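Coltard Group
Finance and Tax Working Group
Minutes of the January meeting

Present: Kiros Seyoum (chair), tax manager, controller, accounts payable lead, IT purchasing, office manager for Lemaire
Apologies: payroll
The meeting opened at 9:30.

1. Previous minutes
Approved with one correction. Item 4 should read "use tax accrual," not "sales tax refund."

2. Use tax on out-of-state purchases
The tax manager went through the accrual for the last quarter. 200 invoices were pulled from vendors that did not charge sales tax. Tax was owed on 70 of them and had not been accrued. Most came from the Lemaire office, where the person coding the invoices had been leaving the tax field blank when the vendor showed zero. The missing amounts will go on the next return. The controller asked whether penalties should be booked now. Agreed to wait for the tax manager's calculation.

Accounts payable will stop accepting a blank tax field. The system change has been requested from Jernetska and has no delivery date yet.

3. Equipment and repair parts
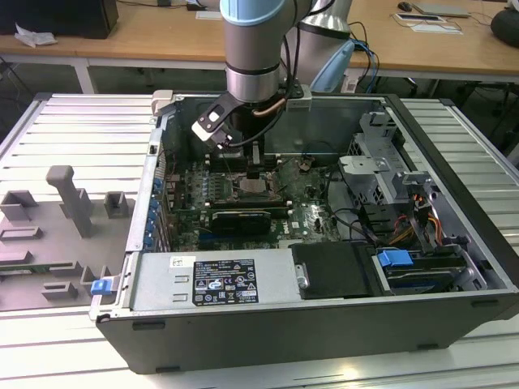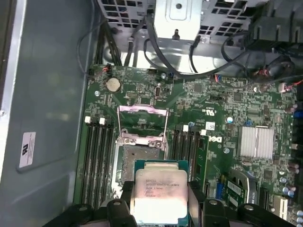
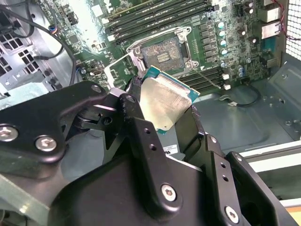

The capitalization policy still sets the limit at $2000 per item, and the question was how the three offices apply it. Lemaire looks at the invoice total, Rulleck looks at each line, and the head office has done both. The controller said the written policy means each line, with freight and setup charges spread over the lines they belong to. IT purchasing asked about parts bought to keep an existing machine in service. A processor like the Intel Xeon in the second picture will be coded to repairs when it replaces a failed one in a computer already on the register. Bought as part of a new build, it goes into the cost of the build, and the whole machine is tested against the limit. The same applies to memory and graphics cards. Use tax is looked at separately in both cases and does not depend on how the item is coded.

Rulleck has 50 older items on its register that are under the limit. Agreed to leave them there and let them depreciate out. The tax manager will check that the federal and state schedules show the same lives for these, as two of them did not match last year.

4. Business personal property returns
Rulleck and Lemaire file in different counties. The forms have arrived for Rulleck only. Each office is to send a list of equipment disposed of during the year, including anything given away or sent to recycling. The Rulleck list sent in December left off the disposal dates and has gone back to the office.

5. Exemption certificates
Several customer certificates on file are expired or unsigned. Kiros Seyoum will write to the customers. Orders will continue to ship, but tax will be charged until a valid certificate is received. Sales has been told.

6. Other business
The office manager for Lemaire asked if the invoice coding guide could be cut to one page. The controller will look at it after the returns are filed.

Actions
Tax manager: penalty calculation, depreciation lives for Rulleck
Accounts payable lead: follow up with Jernetska on the tax field
Controller: reword the per-item section of the policy
Office managers: disposal lists
Kiros Seyoum: certificate letters

The meeting closed at 10:45. Next meeting in February, same room.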